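GETTING A GRIP

The hand-held gripper from Primberg arrives in a box big enough for a toaster oven, most of it air. Inside are the tool, a charging cable and a booklet that thanks you 4 times for your purchase. You squeeze the handle, the jaws close, and a camera records the whole business so that a robot can learn it later. The rental plan costs $89 a month. Buying outright is $600, before the spare fingertips you will be urged to want.

I spent a week with one at my kitchen table, picking up teaspoons like a man on his first day with hands.
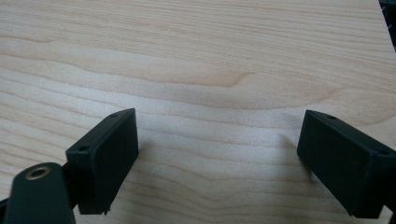

The black plastic pads are the part that owners argue over. Raimonds Luik, who rents out a dozen kits from his shop in Grenirthorpe, swaps them at the first sign of wear. Njoroge Waweru files the rough edges down and carries on – he has logged some 2000 grasps on one pair and sees no reason to stop.

My own complaint is the handle, which was shaped for a larger and more patient person. The software is better. It threw out my worst attempts without comment, and there were plenty of those.

The rival kit from Flulberg is lighter and has a nicer trigger, but its battery gave up on me before lunch. I sent that one back first. The Primberg is still on the table, and the rental runs through May.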